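About Hovholm Cable Works

November | Posted by the Hovholm office
Filed under: Company > Who we are > Wiring and harnesses
Print this page | E-mail this page 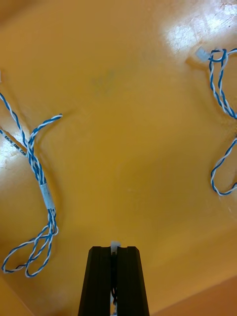 Twisted blue-and-white wiring, with a label sleeve on one bundle and a white plug on the other length.

Hovholm makes up short-run cable sets for builders of pumps, lifts and farm equipment. Work is done to the customer's drawing. Where no drawing exists, we measure a sample set and issue one for approval before cutting wire.

The smallest order we accept is 2 sets and the largest is 1,000. Repeat orders are built from the stored drawing under the same part number. Any change, including a change of wire colour, gets a new issue letter.

Twisted pairs are used mainly for data lines. The twist is kept as close to the plug as the contacts allow, and the untwisted length is stated on the drawing. Colours stay the same from end to end. Label sleeves are fitted before the second end is closed, as most will not pass over a finished plug.

Each set is checked for continuity, shorts and crossed pairs. A pull test is carried out on sample crimps at the start of every batch and again after a tool change. Results are kept with the order and can be sent on request.

Our current range has 106 stock part numbers. The Fludeck series covers wet-area equipment and the Tutusham series covers indoor control cabinets. Sets for the Mészáros pump line are made to order only.

Normal delivery is 4 weeks from drawing approval. Customers may supply their own plugs and contacts, provided the maker's crimp data comes with them.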